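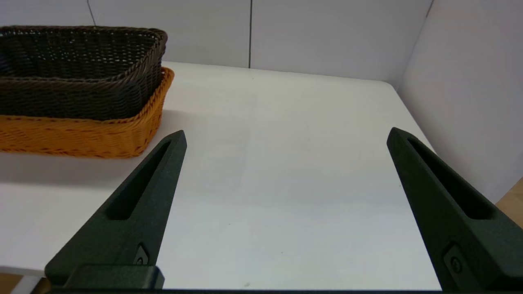 Wrist camera view, gripper open, the two baskets on the left.

I have been putting off writing about the grasp planner because I wanted to be fair to it, and I have now been fair to it since November.

The claim in the Kosa release notes is that the new planner handles "nested and occluded containers" without a model of the object. You point the wrist camera at the table, it segments what it sees, and it hands back a ranked list of grasps. Milagros Cabral sent me the notes with three exclamation marks. I sent her back one question mark and installed it anyway.

A brown basket sitting inside an orange one seemed a reasonable thing to ask about. They differ plainly in colour, and the rim of the orange one shows on the right. If you asked a child to lift out the brown basket, you would not expect a discussion.

I ran the segmentation on 60 saved views of nested baskets. In 43 of them it drew two baskets. In the rest it drew one basket with a two-tone finish, and it was very confident about that. The confidence score is the part that annoys me. A planner that says "I don't know" can be sent round for another look from a different angle. One that returns 0.9 on a merged blob goes straight to closing the fingers on both rims.

Yolotzin Manríquez thinks I am blaming the wrong layer. Her view is that the segmentation is doing what it was trained to do, and that the planner ought to compare a second view before it commits. Fair enough, but the second view is switched off by default, and the setting lives in a file with 577 lines, under a heading that says "legacy". I found it by searching for the word "views" and then reading everything near it.

With it turned on, planning takes more than 4 seconds on our machine and the merged blobs mostly go away. Mostly. The weave still upsets the depth estimate inside the brown basket, and I get grasps proposed on its floor, which no gripper of this shape is going to manage.

I've filed the default as a bug. The reply was that it is a "performance choice". Milagros wants to move everything over before the next release. I have pinned our old version and left a note in the config saying why, with the line number of that setting for whoever opens the file next.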